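I've been driving the same tired hatchback for years, and every spring I swear I'll go electric. Then April comes, I look at what it costs to charge in public, and I chicken out again.

My neighbor Peninah Kinyua leases a Somogyi and loves it (she won't stop telling me!). She also has a driveway. I don't. I park on the street, 30 feet from my door on a good night, and the closest Trandex charger is a bus ride away. 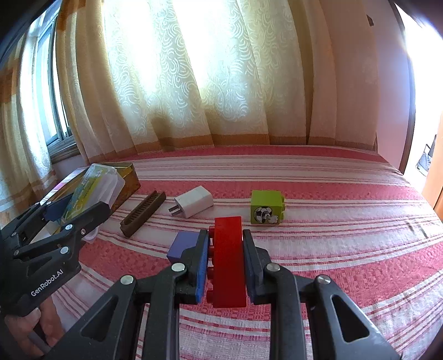
A red block with four studs, held over a striped tablecloth.

So when people say folks like me are just scared of new tech, I get a little cranky. I'm not scared of the car! I'm worried about standing in a parking lot at 9 p.m. with 71 miles left and a charger that won't take my card.

Give me plugs on lampposts. Give me one app, or better yet, no app at all. A $2888 rebate is nice, sure, but it mostly helps people who already have a garage to plug in at. I'd trade the whole thing for one working charger on my block, and I bet plenty of renters would too.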